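Water softener settings, revisited

Thursday, February 28, 2019

I have been putting off writing up the softener, mostly because the numbers kept changing. They have now held still for long enough.

Background for anyone who missed the earlier post: we are on a private well at the Drolldale end of the road, and the water is hard enough to leave a ring in a kettle within days. The unit is a Wareo single-tank model that came with the house. The previous owners left the manual in a kitchen drawer, along with a Humphreys invoice for the resin and no record of what hardness value they had programmed.

What was wrong

The softener was regenerating every third night. With two people in the house this made no sense. I pulled up the settings and found the hardness set well above anything the well has ever tested at, and the clock seven hours off. A regeneration meant for the middle of the night was therefore starting while one of us was in the shower. Raw water bypasses the tank during a cycle, so that also explained the spots on the shower door.

I reset the clock first and left everything else alone for two weeks. I recommend doing it this way. If you change three settings at once you learn very little from the result.

Reading the meter

The head has a small turbine that counts gallons since the last cycle. I wrote down the reading each evening after dinner. Over the test period the house used 2,619 gallons, and our daily use turned out to be flatter than I expected, apart from laundry days. The notes went on the back of an envelope on the kitchen table and were copied to a spreadsheet on weekends. 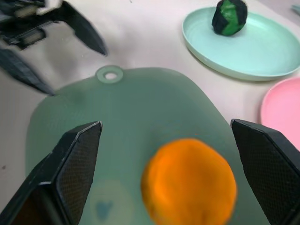
Changing the capacity

With real usage in hand, I lowered the hardness setting to match the last lab test and set the capacity to 3,000 gallons between cycles, with the reserve at 70 gallons. The reserve is on the low side. Elin Landeg, who has the same head on a larger tank, runs hers higher and told me I would regret it the first time we had guests. She may be right, and I will raise it in July when my brother's family comes.

The salt dose I left at the factory value. There is an argument for a lower dose and more frequent cycles – you get more softening per pound of salt – but on a well with some iron in it I would like the resin cleaned properly each time.

Salt

I switched from the cheap rock salt to Cutov pellets after finding a layer of brown sludge in the bottom of the brine tank. Cleaning it out took a Saturday morning, a wet vac and a plastic dustpan. The pellets have left much less behind. They can still bridge if you fill the tank to the top, so I stop at the halfway mark and push a broom handle down the side every few weeks.

Still open

The brine line has a slow drip at the compression fitting. I have tightened it once and will replace the ferrule next. Rhiannon Penry asked in the comments last time whether I had tested hardness at the kitchen cold tap. I had not. That tap is plumbed ahead of the softener, so it should read the same as the well, but I will run a strip on it and post the result with the next set of meter readings.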